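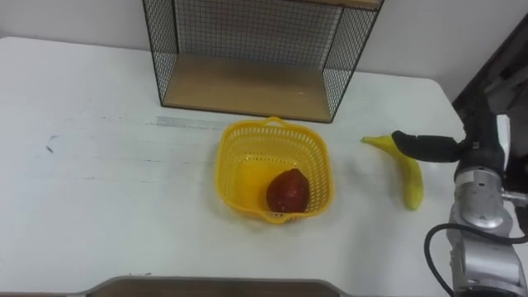

How to Put Together a Chanting Playlist You'll Keep Coming Back To

I started chanting in the mornings a few years ago, and for the longest time my music situation was a total mess. I'd sit down, close my eyes, get two minutes into something lovely and then – boom – an upbeat holiday song, because my phone had decided that's what came next. So I finally sat down one Wednesday evening and built a proper playlist. It has changed a lot over time, but the way I put it together has stayed pretty much the same, and a few of you asked me to write it out. So let's do it!

You don't need to sing well for any of this. I sure don't. You also don't need to follow any one tradition. My own list has kirtan, a couple of Taizé songs, some Gregorian chant and one very long recording of nothing but a tanpura droning away (my favorite, if I'm honest with you).

What you need

Something that plays music and lets you save a list in order. I use an app called Pyo, mostly out of habit, but anything with a "move up / move down" option will do the job.

A speaker or headphones. More on that in a bit.

Paper and a pen. Yes, really. I tried doing it all on the phone and kept wandering off to check messages.

Step 1: Decide how long you really sit

Not how long you'd like to sit! My first list was 57 minutes long and I think I made it to the end twice. The one I use on weekdays now is 39 minutes, and even that gets trimmed when I oversleep. If you're just starting out, try two or three songs and see how it feels for a week. You can always add more.

Write the number at the top of your page and circle it. You'll be tempted to go over. I always am.

Step 2: Collect more than you need

Spend an evening just listening. Anything that makes your shoulders drop goes on the paper, and don't worry yet about whether it fits with the rest. Search for the name of a chant you already know and listen to a few different versions, too. The same mantra can be slow and dreamy with one singer and practically a dance party with another, and you may love one and be bored silly by the other.

If you don't know any chants, good words to search for are kirtan, bhajan, plainchant, Taizé, nigun and qawwali. That's a huge range of music from very different places, so go easy and read up a little on whatever grabs you. I like to know what the words mean before I sing them over and over, and sometimes that's what makes me fall for a song in the first place.

Step 3: Pick one opener

Your opener is the sound that tells your body it's time. Mine is a plain "Om" with a harmonium under it, and I haven't changed it since I began. By now I start breathing slower the second I hear that first wheezy note.

Look for something with a soft start. A lot of live recordings open with clapping or somebody talking to the crowd, and that's no fun at six in the morning with the volume up. (Ask my neighbors.)

Step 4: Build up slowly

Now for the middle. Line up your songs from slowest to fastest and play just the first minute of each one, in order. You'll hear right away if something jumps too far. When that happens I swap it with the song next to it and listen again.

Call-and-response songs are wonderful here. The leader sings a line, you sing it back, and you don't have to remember a thing. I usually have two in a row and then something where I can just listen and rest my voice.

Watch the keys, too, if you can hear that sort of thing. If one song sits really high and the next really low, it can feel like missing a stair. I don't know enough theory to explain it properly – I just hum the last note of one song and see if the next one feels like a friend.

Step 5: Come back down

I got this part wrong for ages. I'd end on the biggest, happiest song on the list, and then get up and walk straight into the kitchen feeling like I'd had four cups of coffee. Give yourself at least one slow song after the peak, and then something with no words at all. Flute, singing bowls, rain, a drone, whatever you like.

After that I leave a stretch of silence. Pyo lets me drop in a blank track, but you could record a few quiet minutes on your phone and add that.

Step 6: Fix the boring stuff

Turn off shuffle. Turn off autoplay, or whatever your app calls the thing that picks songs for you after the list ends. Set your phone to do not disturb. Download everything so it still plays when the internet is having a day.

If your app has a crossfade setting, try it at a few seconds. I like it between the fast songs and can't stand it before the silence, so mine stays off.

As for speakers, I have a little Redix one that sits on the floor behind me. I moved it there after months of having it right in front of my face, and I like it so much better. The voices seem to come from the room, like there's a group sitting with me. With headphones I tend to sing way too loud, so I save those for trips.

Step 7: Live with it, then change one thing

Use your list for at least nine sittings before you touch it. Some songs I nearly threw out on day two turned into ones I'd never skip. After that, change one song at a time. I keep a scrap of paper by my cushion and jot down a title when I catch myself waiting for a song to be over. If the same title shows up again, out it goes.

I also make a separate short list for bedtime, with everything from the middle left out. Same opener, two slow songs, the drone. I'm usually asleep before the drone gets going.

Next time I'll go over tuning a harmonium drone to your own voice, which took me all of October to figure out. If you have a favorite opener, leave it in the comments – I'm always hunting for new ones!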